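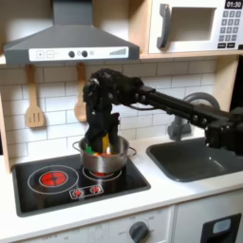

Subject: Re: [playthings] Which play kitchen would you buy again?
List: playthings, the list for toy library folks

Hi all,

Jumping in on this one, as we went through the whole play kitchen question last August and I have Opinions now.

On Tuesday the Wudilel toy library wrote:
> Our old play kitchen has finally lost its oven door for good and we
> have money for one replacement. Members keep asking for burners
> that light up. Are they worth it, or do they just eat batteries?
> Also, do you lend the pots and food with the kitchen or keep
> them as a separate set? Ours wander off all the time.

Light-up burners: yes, yes, yes! I was against them (I like a plain painted circle, I grew up with a plain painted circle) but I lost that argument and I'm glad. Ours is the white countertop kind with a shiny black cooktop, and the burners glow red. Kids will set a pot down, stare at that red glow and start cooking without a word from anybody. With our old one they mostly opened and shut the doors.

Batteries have been fine. We use rechargeables and swap them when the kitchen comes back in, whether they need it or not. Do check where the battery box is before you buy, though. On the first one we looked at you had to tip the whole thing over to get to it, and I am not doing that every week with my back.

The one thing I'd warn you about is fingerprints. A glossy black top shows every single one. A damp microfiber cloth and then a dry one does it. Please don't let anybody near it with the scrubby side of a sponge (ask me how I know).

As for pots and food, we split them up. The kitchen goes out with one metal saucepan, the kind with a loop handle on each side, and that's all. I like those better than the long-handled ones, which get swung around and bonk somebody. Food is its own bag, tagged 903 in our catalog, with nine pieces in it and a card listing them. Nine is plenty! We used to send out a giant tub and spent half of Saturday morning hunting for one tiny green something under the shelves. Now they can dump the whole bag in the saucepan, call it soup, and it all comes back in the saucepan too.

If you're choosing between kitchens, I'd also hold out for a sink with a real faucet shape and a range hood. The hood does make it taller, so measure your van first. We did not.

Does anyone have a source for replacement oven door hinges? I'd love a couple of spares before ours goes the same way.

Happy cooking,
Gezer toy library desk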